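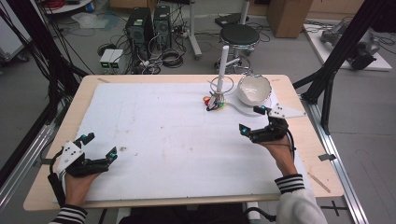 Slide 1. Thanks for coming. I'm Maksym Kushnir, and I work on the phone app side at Fenenico. The talk is on moving our users from the old Primness app to the new one without losing their settings. Keep the intro short. Mention that a phone is a thing people set up once and then stop thinking about, a bit like a desk: a sheet of white paper over the table, a bowl toward the back, and after a week they reach for it without looking. Move the bowl and they notice.

Slide 2. What we had

- 43 settings in the old app, 18 of them on the first screen
- Backup only over a cable
- No way to tell which settings a user had changed

Say that Zoriana Hrytsenko went through the whole list by hand. She found 21 settings that did the same job as something already in the phone's own menu. We dropped those.

Slide 3. The June test

We gave the new version to 104 people. Most complaints were on ringtones and font size – not on the new menus, which we had expected. Read out the ringtone email if there's time.

Slide 4. What we changed

Font size now carries over on first launch. Ringtones carry over if the file is still on the phone. If it's missing, the app asks once and then uses the default. Radymyr wrote that part and can take questions on it.

Slide 5. Still open

- Tablets. The layout breaks in landscape.
- Dual SIM phones keep one ringtone for both lines
- Restore is slow on older models, Lapointe especially

Pause here for questions. Young-sook So has the test phones at the back. Next speaker needs the other adapter, so unplug before leaving the stage.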